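4. Preparing a manuscript for Allex

Allex builds the page files for all Haworth local history titles. Set up the book record before you load any text.

1. Open New Title and enter the author's name as it will appear on the cover.

2. Choose the trim size. Clalport titles use the narrow setting.
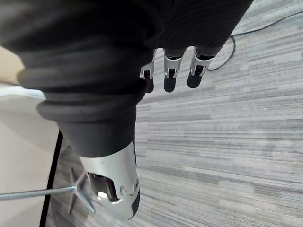

3. Load the chapters in order, up to 16 files at a time. Longer books -- anything over 299 pages -- go in as two parts.
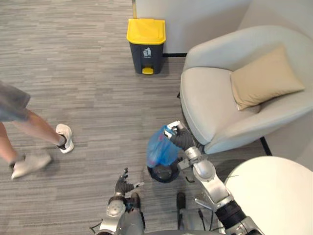

Note: Footnotes load with their chapter. Endnotes need their own file.

4. Set the print run. The default is 200 copies.
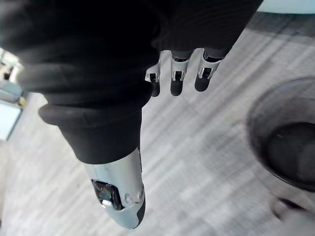

5. Select Build Proof and send the file to Ruth Kettle.

Caution: Building a second proof writes over the first. Save a copy if the author has already marked it up.
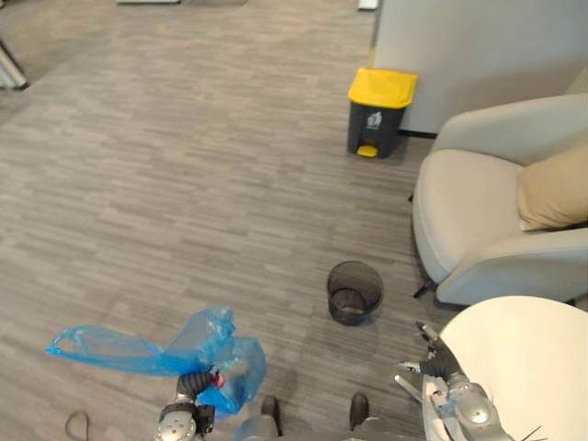
Pedal bin and armchair

6. Enter corrections under Proof 2, then lock the record.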